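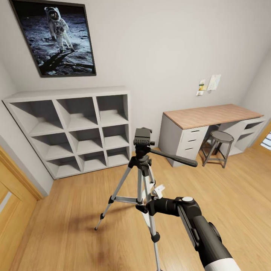 Evstead, Punwood room: gripper on the tripod's center column, near the white latch.

Evstead room pack
Simulated rooms and recorded examples for arm-and-gripper learning

From Rarkham. Download only. $40 per seat, one payment, updates included through the next major version.

I build and sell Evstead by myself, so the "I" on this page is me, and so is whoever answers your email. If you've bought one of my older packs you can skip down to "What's new in this one." Everybody else, hi! Grab a coffee, I go on a bit.

What it is

Evstead is a set of furnished simulated rooms for recording demonstrations with a robot arm, plus a big folder of demonstrations I recorded in them. You load a room, put on a headset or pick up whatever controller you like, drive the arm through a task, and hit save. Every save becomes one example: arm motion, gripper opening, camera views, object poses, and a short text label for the task. Feed a stack of those to your policy and see what it learns.

I started making these for my own training runs. The rooms I could find were either a gray floor with a cube on it or a gorgeous apartment that ran at the speed of a slide show, and I wanted something in the middle: a room with walls and a door and a window, stuff on the walls, furniture that gets in your way a little, and still quick enough that driving the arm feels like driving an arm.

The rooms

There are two, and they share a file layout, so a script that works in one works in the other.

Punwood is the one at the top of the page. White walls, plank floor, a cube shelf with twelve compartments, a desk with drawers and a stool tucked under it, a few small papers pinned to the wall. The big framed picture of the astronaut on the moon gets more email than anything else in the pack. Yes, you can swap it. Drop your own picture into the decor folder and reload. The shelf starts out empty in the default layout and there are other layouts that fill it, or you can fill it yourself and save that as a starting state.

Bosman is the smaller room, with more clutter and less floor. I'd leave it for later. Driving in there is harder on the operator, and my own first evening of recordings in Bosman went straight in the trash.

The objects

15 objects come with grasp points marked and joints set up, and I spent longer on the tripod than on any other three put together. It has splayed legs, a spreader brace, rubber feet, clips on the column, and a pan handle that sticks way out to one side. Everything about it wants to snag a gripper. For collecting examples that's great, as an easy object teaches your policy very little about approach angle. Come in from the handle side and you'll see what I mean.

You can grip it by the column, by a leg, or by the head. My recordings lean toward the column, and the label on each example says which part was held, so if you only want column grasps you can filter for them. Please do look at the split before you train on all of it in one go. I didn't balance it for you.

The dark objects are the other group I care about. A black thing held by black fingers is a miserable case for a camera, and plenty of real gear is black, so I put a lot of it in.

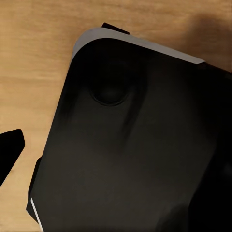 Close range: black object on the wood surface, with a gripper finger at the left.

At that distance a black surface gives a policy very little to go on. There's a pale edge strip, a round dimple, some faint shading, and that's your lot. If your training set is all nice roomy views from across the floor, a close view like this can look like nothing it has met before. I mix near and far views in the recordings on purpose, and I'd suggest you do the same with whatever you add.

The recordings

The pack includes 1916 examples. All of them were driven by hand, no scripted motions and no planner. You'll find fumbles in there. I kept the ones where the grasp slipped and I went back and got it on the second try, and those carry a "recovered" tag. The ones where I gave up have a "dropped" tag and live in their own folder, and you can delete that folder if you don't want it. I train with the recovered ones in and the dropped ones out, but I know people who do it the other way around and swear by it.

Each example holds:

Joint positions and gripper opening at every step
Commanded motion, kept separate from what the arm did
Color and depth from each camera you turned on
Poses for every movable object
Task label in plain English ("hold the tripod by the column")
Lighting setting and room layout, so you can replay it

Replay is the bit I'm proudest of. Open any recording, change the lighting or the floor or a camera position, and render it again with the same motion. One good drive can turn into a whole family of views, and you don't have to sit there with a controller all night. Keep the family together when you split train and test, though! If half of it lands on each side your test score will look wonderful and mean nothing. There's a group number on every example for that, and the splitter script uses it by default.

How a session goes

I'll tell you how I do it and you can ignore me.

I pick one task and one layout. I drive it a few times without saving, until my hands know it, and then I start recording. Between examples the reset key puts the objects back with a bit of random shift, and you set how much. I start with a small shift and open it up as I go. When I notice I'm getting sloppy (usually I notice by hitting the spreader brace with the wrist) I stop and do the labels.

Labels can be typed during recording, but I never do. I do them in the review window afterward, with the clip playing next to the text box. Space plays, Enter saves, and D marks a bad one.

One habit worth having: vary where you start from. My early sets all began with the arm in the same pose at the same corner, and the policy I trained on them was lost the moment it woke up anywhere else.

What you'll need

A desktop with a decent graphics card. Laptops work for review and labeling, less so for driving.
Disk space. Depth is the hungry part, so turn it off if you don't use it.
Any controller your system sees as a gamepad, or a headset with hand controllers. Keyboard driving exists. I wouldn't.
Python, if you want the export scripts.

What's new in this one

Wide-angle lens setting for the room cameras, with the curved edges and all. Turn it down if your own camera is flatter.
Softer floor shadows.
The review window remembers where you left off.
Tripod clips are separate parts now, so you can ask for a grasp near a certain one.
Layout files from the older pack load without converting.
Fixed the stool sliding away by itself in Bosman. Sorry about the stool.

What it doesn't do

It doesn't train anything. You get rooms, a recorder, a review window, and data, and the learning side is all yours. There's no cloth and no liquid. I've tried cloth twice and I'm not happy with it, so it stays on my machine.

It also won't stand in for time on a real arm. The contact is decent, the friction is okay, and the lighting is pretty good, but you'll want some real recordings to finish with. My own pattern is a big pile of Evstead and then a small pile of the real thing on top, and I watch what changes when I shrink the first pile.

Questions I get

Can I use the recordings in a commercial product? Yes. Train on them and ship what you trained. Just don't resell the recordings or the rooms themselves.

Can I bring in my own arm? If you have a description file for it, usually. The stock one is the chunky black arm with the white caps. Send me the file if it won't load and I'll take a look.

Can several people record at once? Each on their own seat, yes, and the merge script puts the folders together and sorts out duplicate numbers.

Is there a school price? Write to me from your school address and I'll send a code for a classroom set.

Refunds? If it won't run on your machine, sure. Tell me what card you have so I can add it to the list.

Next up

A third room with a kitchen counter is in the works, planned for March. It'll be a free update for anyone who owns this version. I'm still arguing with myself over whether the drawers should stick a little. Leaning toward yes.

Evstead room pack, single seat: $40
Add to cart
Add more seats
Read the file format notes
Get the small sample set (Punwood only, tripod only)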